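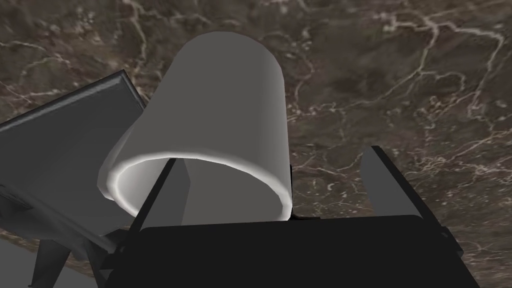
Trosach Countertop Cell: Simulation Data Card and Setup Notes

Maintained by: Ingeborg Riedl (cell configuration), Nicanor Saavedra (data release)
Status: current as of the December release
License: research use only, see LICENSE in the root folder

Summary

The Trosach cell is a simulated two-arm workstation used to record pick-and-place episodes on kitchen-type surfaces. This release contains 1339 episodes. Of these, 1102 passed review and are listed in accepted.csv. The remaining episodes are kept in the held folder and should not be mixed with the accepted set without consulting the review notes.

The card covers the configuration of the cell and the checks required before a recording session. Task definitions are in a separate file, TASKS.

Cell layout

The robot is a white torso with two arms, each ending in a two-finger gripper. It stands in a room corner and faces a stone countertop and a wooden surface that run side by side toward a double door. The walls are plain in every variant of the room. Objects are placed on the stone side unless the task file states otherwise. 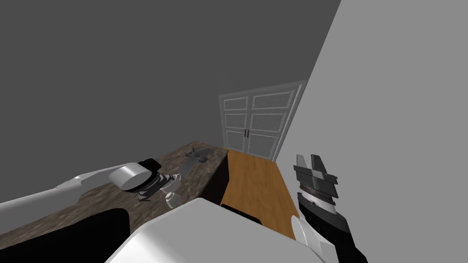 Figure 1. View from above and behind the torso, left gripper low over the stone countertop, right gripper raised and open.

Starting the cell

1. Load the scene file and wait until the physics state is reported as settled.
2. Load the arm configuration. Left and right arms have separate files, and the two must carry the same revision number.
3. Run the joint check. Each arm moves through its range once and returns to the rest pose.
4. Run the gripper check on both sides, as described in the next section.
5. Place the objects and confirm that none of them intersects the countertop.
6. Record one trial episode and play it back before starting the session.

If step 3 fails on either arm, reload both configuration files. Reloading one side only has left the arms with different zero positions, and the fault does not appear in the log.

Gripper check

Open and close each gripper 20 times without an object. The finger gap at full opening must match the value in gripper.yaml. Then repeat the movement with the gray cup. The cup may be gripped by the wall, with one finger inside the opening, or from the outside. Both grasps are valid for this object, and both must be tested, as the contact settings that suit one can allow the fingers to pass through the wall in the other.

Where a finger is seen to enter the cup wall, lower the closing force first. The contact margin should be changed only after consultation with Érica Marinho, who keeps the record of approved values.

Routine care of the configuration

The contact and friction tables are reviewed after every 32 sessions. The reviewer compares them with the reference copy, notes any difference in CHANGES, and restores the reference values where no reason has been recorded. Textures for the stone and wood may be replaced freely. Surface heights may not, because the rest pose of the left arm leaves little clearance above the counter.

Known issues

The wrist view can be partly blocked by the arm housing on one side. Affected episodes are marked "occluded" in the index.

Thin objects lying close to the dark front edge of the counter are sometimes missed by the automatic labels. Soledad Carrasco has corrected the labels in the accepted set by hand. The held set has not been corrected.

Door handles carry no collision shape in this release.

Contact

Questions about the cell should be sent to Ingeborg Riedl. Requests for the held episodes should be sent to Nicanor Saavedra and should state the intended use.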